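Remote Demonstration of Fruit Handling in Simulation
Student project report, Ekimstead Robotics Lab
Akua Addo and Kolbrún Ragnarsson
24 February 2023
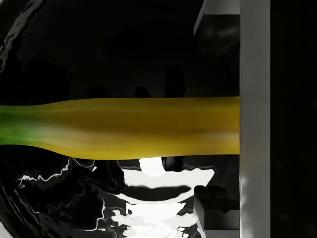
1. Purpose

The project tested whether a person with little practice can teach a pick-and-place task to a simulated arm by driving it remotely, and whether the recorded runs are good enough to train a simple policy. The task was to grasp a banana, lift it clear of the surface and set it down at a marked target. All work was done in the Griko simulator. No physical arm was used.

A banana was chosen over the usual cube for its shape. It is long, curved and green at the stem end, so the operator has to decide where along the fruit to close the fingers. A cube gives much less choice, and our first cube trials produced demonstrations that were nearly identical to each other.

2. Setup

The operator moved the gripper with a handheld six-axis controller. A trigger opened and closed the fingers. The display showed two views: a fixed overhead view and a close view at the gripper. Controller motion was scaled down by half when the gripper was near the surface. Joint positions, finger opening and both views were logged at the same rate.

The surface was rendered as glossy black with strong reflections and the background was kept very dark. We kept these settings for all runs. Both operators reported that the white reflections made it hard to judge height in the close view, and that they relied on the overhead view until the gripper was next to the fruit.

3. Procedure

Each operator was given 21 practice runs, which were not kept. After that we recorded 478 demonstrations over several sessions. A run ended when the banana was at the target or when the time limit was reached. The banana's start position and heading were drawn at random before each run.

Runs were then screened. We removed any run in which the fruit was dropped, pushed out of reach, or held for a long period with no motion. This left 407 demonstrations for training. The policy was trained by behavior cloning with the Mancuso toolkit at its default settings, except for the batch size, which we lowered to fit in memory.

4. Results

The policy was run 1000 times from random starts. It reached the fruit in most runs. Failures fell into two groups. In the first, the fingers closed near the stem, where the fruit is narrower, and the banana rotated during the lift. In the second, one finger came down on top of the fruit and pushed it along the surface.

The second group can be traced to the demonstrations. Kolbrún lowered the gripper straight down and then closed it. Akua approached at an angle and corrected late. When the two styles were mixed, the policy tended to start with one and finish with the other. Training on one operator's runs alone reduced this error but gave worse coverage of the start positions.

5. Problems

The contact model needed tuning. With the default friction value the fruit slid out of a closed grip, and with a high value it stuck to one finger after release. The value we settled on was found by trial and we do not claim that it matches real peel.

Log files from the October sessions had a clock offset between the two views. These were realigned by hand using the trigger signal.

6. Further work

Force feedback on the trigger should be tried first. We would also fix one approach style before recording, and repeat the task with the Fuvance controller to see if the late corrections come from the operator or from the device.

Comments (3)

tmk_lab: Did you try dropping the idle steps at the start of each run? Ours trained badly until we cut them.

Akua Addo: We cut everything before the first controller input. Pauses in the middle were left in unless they were long.

pelle: Section 5, same friction problem here with a pear model. Smaller time step helped more than changing the value.

Ekimstead Robotics Lab | Student Projects | Contact | © 2023 | Back to top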